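Buscar en el blog... Buscar

Relatos cortos

Las uvas de la tienda

Yo no quería la tienda, eso que quede claro. Me la dejó mi tía con las llaves metidas en un sobre y una lista de quince cosas que había que hacer antes de abrir, escrita por las dos caras y con flechas. La número uno era barrer la acera. La número dos, saludar al perro de enfrente. Así era ella.

La tienda se llamaba Grollden y no me preguntéis por qué, que ella contaba una historia distinta cada vez. A mí me dijo de pequeña que era el nombre de un barco. A mi madre le dijo que lo había visto en una lata. El letrero ya estaba medio despintado cuando yo iba a merendar allí, y cuando me tocó a mí subirme a la escalera para limpiarlo se me quedó un trozo de la G en el trapo (todavía lo guardo, en el cajón del dinero).

Total, que abrí en mayo, con un calor horrible y sin haber vendido nada en mi vida. Yo venía de trabajar en una oficina, de las de moqueta, y lo más parecido a un cliente que había tenido era el señor que venía a revisar la fotocopiadora. Los primeros días me escondía detrás de la caja cada vez que sonaba la campanilla. Me agachaba como si se me hubiera caído algo. Una señora esperó tanto rato a que me levantara que acabó dejándome las monedas en el mostrador y llevándose las cerillas.

Lo que sí me gustaba era el escaparate. Mi tía vendía menaje y cosas de casa, pero el escaparate siempre fue de fruta. Fruta de mentira, de la buena, de la que traía un viajante de Ulbridge en unas maletas forradas. Peras, ciruelas, un limón con una hoja pegada. Y las uvas, claro, que eran las reinas. Cuando yo tenía cuatro años mordí una. Me acuerdo del sabor, como a vela, y me acuerdo de la cara de mi tía, que en vez de reñirme le dio la vuelta al racimo para que no se viera el diente y siguió envolviendo una sopera.

Pues esa fue la noche de las uvas, la que os quería contar. Había decidido rehacer el escaparate entero y saqué toda la fruta para lavarla en el fregadero de atrás, pieza por pieza, con un cepillo de dientes viejo. Se me hicieron las tantas. Puse la radio, me quité los zapatos, cené de pie unas galletas. Y fui colocándolo todo otra vez, primero lo grande y luego los racimos, que son lo difícil, porque si los dejas caer de cualquier manera parecen un ovillo.
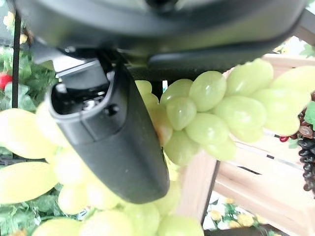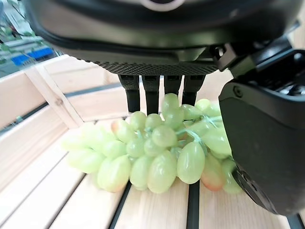

Mi tía tenía una teoría sobre esto. Decía que la fruta de mentira engaña si no la pones muy derecha, y que un racimo tiene que estar tumbado, como quien se ha echado la siesta sin querer. Yo le hice caso en lo de tumbarlo. Le hice caso también en lo de la caja de madera clara, la de listones, que ella decía que vestía más que cualquier frutero de cristal. Y entre tanta uva verde pálido me puse a buscar la mía, la del mordisco, dándole vueltas a todas con el dedo, una larga, una redondita, otra larga, y no aparecía.

Me senté en el suelo. Eran más de las dos y yo allí, descalza, con un disgusto tremendo por una uva. ¿La habría tirado? ¿La habría cambiado por otra sin decirme nada? Me puse a mirar en los cajones, en el bote de los botones, en la lata de las gomas elásticas. En una libreta de tapas azules encontré las cuentas de un pedido a la casa Visser, treinta y tres tazas, y al margen, con su letra apretada, «preguntar si hacen uvas sueltas». Sueltas. Me entró una risa que no podía parar.

Y entonces me acordé del perchero. Mi tía tenía en la trastienda un abrigo gris que no se ponía jamás, ni en enero, y que yo no me había atrevido a tocar en todo ese tiempo. Metí la mano en el bolsillo derecho: un pañuelo, un billete de autobús a Fedodthorpe, una horquilla. Metí la mano en el izquierdo y allí estaba. Mi uva. Con su marca, dos dientes de arriba y uno de abajo, todo lo que yo tenía en la boca que sirviera para algo.

No sé cuánto rato me quedé con el abrigo puesto. Me quedaba largo de mangas. Olía a ella, a jabón y a cartón de cajas, y en el cristal del escaparate, con la calle a oscuras, se me veía a mí haciendo el tonto con una uva en la palma de la mano. Pasó un chico en bicicleta, frenó un poco, me miró y siguió. Normal.

Pensé en ponerla con las otras. Incluso le busqué un hueco, en la parte de arriba, donde se habría visto desde la acera. Pero la volví a guardar en el bolsillo, en el izquierdo, y colgué el abrigo en su percha, y apagué la radio, que llevaba un buen rato dando las noticias del campo.

A la mañana siguiente barrí la acera y saludé al perro de enfrente. No me había dado tiempo ni a dejar la escoba cuando entró una señora preguntando a cuánto estaban las uvas. Le dije que no se vendían, que eran de adorno. Se acercó, las miró de arriba abajo, pegó casi la nariz y me dijo que qué lástima, que tenían una pinta estupenda.

Y se llevó una sopera. La primera que vendí, y la envolví fatal.

Otros relatos
El viajante de las maletas forradas
Una taza sin asa
Mi madre aprende a nadar
Lo que cabe en un cajón
El autobús de Fedodthorpe

Contacto | Todos los textos son de la autora. Prohibida su reproducción sin permiso | Volver arriba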